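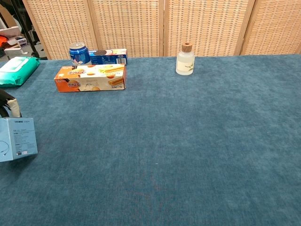

*Slide 1. Tabletop set: drink can, snack boxes, corked glass bottle, wet wipes.*

**Speaker notes - Trutden tabletop picking kit, what we learned before buying**

Start on the slide, give people a few seconds, then introduce myself. Narendra Tripathi, packing and returns at Dratport. I don't build robots. I was asked to say whether this kit could take over part of our mixed-order bench.

Mixed orders are the hard part. Point to the orange and white snack box, which covers the lower part of the can and the blue box. Then point to the bottle, standing by itself. Those are two different jobs for a picker and the quote treats them as one.

**What is in the kit**

- One arm, one two-finger gripper, two sets of finger pads
- Controller and teaching software
- 15 hours of remote setup help
- Item library, 200 items included, more at extra cost

Mention that the library is matched by shape first and print second. Someone will ask about seasonal packaging. Answer: a new print on the same box was fine for us, a new box size had to be taught again.

**What we tried**

We ran the kit on loan through November. 138 items from our own shelves, taught by two bench staff who had never used it. Teaching one item took nearly 8 minutes once they had the hang of it. The first day was much slower - budget for that.

Go through by type:

- Cardboard boxes: good when lying flat, including long thin ones. Overlapping boxes needed a second try more often than I'd like.
- Cans: good from the side. Poor from the top when a box was right next to it.
- Frosted or clear glass: the weak spot. Depth readings were patchy and we had to slow the arm down.
- Soft packs: the hard lid on a wipes pack gives the camera something to find. Plain pouches were hit or miss.

(Pause for questions if the room is small.)

**Other quotes**

Zelenák offered a suction system. Cheaper per pick, no use on our knitted goods. Cliveck only rents, with a service visit every quarter. Good option for anyone with a short peak season.

**Where we ended up**

We asked Trutden for a price without the extra library and with the soft finger pads included. Revised quote is due Thursday. If it comes in under our limit we take one kit for the returns bench and leave glass with the staff.

Next slide: cost table. Skip the tax line unless asked.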